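Draught round the front door – felt strip, brush strip or just a heavy curtain?

184 comments · 6 shares

pennyfarthing_jo
Evening all. We moved into the end terrace in Cestville last September and I have spent most of the time since then trying to get warm. The hall is the trouble. It has the original front door, which I love and will not hear a word against, but there is a gap down the hinge side you could post a birthday card through, and when the wind comes off the river it whistles. My mother says to hang a curtain and stop fussing. My brother says to buy a new door and stop fussing. I would like to do something in between, and I'd like it to look as though it belongs in the house.

I've been reading about felt strip, brush strip, rubber, foam and that bronze stuff that looks like a ruler, and I'm more muddled than when I started. The door gets the afternoon sun and moves about a fair bit with the seasons. What would you all do? Budget is modest, patience is reasonable, tools are whatever was left in the shed.

Like (14) · Reply

oldsash
Hello Jo, and welcome to the club of people who wear hats indoors. Please don't buy foam. I say this kindly, as somebody who has put foam round the same back door three winters running. It squashes flat, it goes yellow, and then it comes off in crumbs which you find in your slippers in May.

Felt for the hinge side and the head, brush along the bottom. That's what my father did and it's what I do. Go for a decent wool one if your money stretches to it, and tack it on as well as gluing it. Sticky backing alone lets go the first time the sun gets at the paint, and you did mention the sun.

Like (31) · Reply

Tsegaye_house
I'm going to disagree with oldsash, though very politely, as he once talked me through an entire boiler cupboard on here. Felt is lovely on an inside door. On an outside door that faces the weather it drinks up rain, and then it sits against the wood all winter being damp. I took some off our porch door and the rebate behind it had gone soft as cake. We put in the bronze strip after that and I haven't thought about it since, apart from the noise it makes, a sort of zing, which the children enjoy.

Like (22) · Reply

oldsash
Fair point about the damp, and I should have asked. Jo, is there a porch or any kind of hood over the door?

Like (3) · Reply

pennyfarthing_jo
There's a little tiled hood, and the step stays dry unless it's really blowing. I'm leaning towards felt, I think, mostly because the zing would frighten the cat.

Like (9) · Reply

Natnael Kassa
Good evening Jo. I've hung doors for a living for a good long while, so I'll put in my few pennies' worth, and forgive me if I go on a bit. With a hood like yours I'd be happy with felt down the sides and across the top. Before you buy anything, shut the door on a slip of paper at several places all the way round and see where it pulls out easily. Quite often the gap people notice is only half the story, and the door is binding at the top on the other side because a hinge has dropped. Pack the hinge out with a bit of card and you may find your gap has shrunk to something sensible.
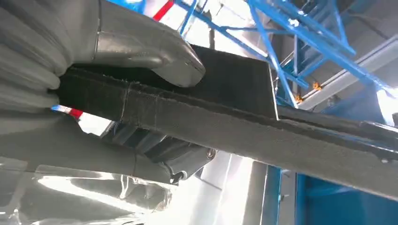 Colour is the next thing, and people agonise over it more than they need to. White felt looks smart for a fortnight and then every thumb in the house has been on it. My own preference is for dark grey, a good thick band with a bit of fuzz to it like the long strip in the photo, and it looks quite at home next to old paint, whatever shade the door happens to be. Cut each length a touch over and trim it once it's up, and don't stretch it as you go or it will creep back and leave you a gap at the corner. For the bottom I agree with oldsash, brush every time.

Like (58) · Reply

marmalade_and_tea
Natnael, thank you for the paper trick! I've just been round our kitchen door in my dressing gown with an old envelope and found that the whole bottom corner is letting in the garden. I'd been blaming the cat flap for years.

Like (17) · Reply

Prirance
Am I the only one who thinks the curtain is the answer? A proper heavy one, lined and interlined, on one of those rods that lifts as the door opens. Ours came out of my aunt's dining room and it must weigh as much as I do. It made more difference to the hall than anything we ever stuck on the frame, and you can wash it (well, you can have it cleaned).

Like (26) · Reply

Tsegaye_house
You can do both, of course. The curtain doesn't stop the draught, though, it only keeps it company for a while. It still comes out underneath and gets your ankles.

Like (12) · Reply

Prirance
Not if it's long enough to puddle on the floor! But I take your point, and the dog does sleep on the bit that puddles, so there's that as well.

Like (15) · Reply

pennyfarthing_jo
You're all so kind. I did the paper test this morning and the top hinge has indeed dropped, so I've packed it out with a piece of cereal box and the door now shuts with one push where before it wanted a shoulder. The gap is still there but it's more of an ordinary envelope than a birthday card. Grey felt is next on the list – does anyone put it on the frame or on the door itself?

Like (20) · Reply

oldsash
On the frame, against the stop, so that the door closes on to it. And do clean the old paint down first, even though it's dull work.

Like (8) · Reply

Show more replies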